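# The Fine That Came With a Fruit Basket

Darnero, the mid-sized brokerage with the very large lobby, has agreed to pay $35 million to settle claims that its traders billed pension funds for research that did not exist. The firm neither admits nor denies anything, a position it has held on most subjects for years.

The research was called the Jement Report. Clients paid $3000 a month for it. Regulators asked to see a copy and were sent a cover page, then a second cover page in a nicer font. According to the settlement papers, 169 funds subscribed, and a few renewed early to get the discount.

I spent part of September reading all 700 pages of those papers, so that makes one of us with a report to show for it. The best parts are the emails. One manager worries that a client in Ulusen "might open it." A colleague tells him to relax, they never do. 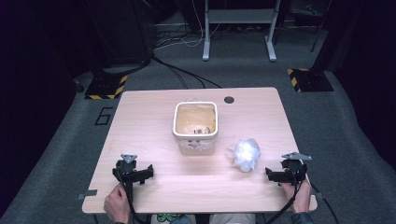
The money went into a bonus pool run through a subsidiary, Amato, whose stated business was "support." It had no staff and a surprisingly good parking space. Three executives have left to spend more time with their lawyers. The chief executive stays, having told investors that he was as shocked as anyone, and that his own bonus had been worked out separately, by Amato.

Shares rose on the news. Analysts had been expecting a bigger number, and there is nothing the market enjoys more than a smaller one. By the close, the stock had gained back more than the fine cost.

As for the pension funds, they will get their fees returned, without interest, once they fill out a claim form. It asks for proof of purchase, which is to say a copy of the report. Darnero says it is looking into that. Subscribers who have questions can call a help line, open mornings only, where a recording suggests they consult their most recent issue.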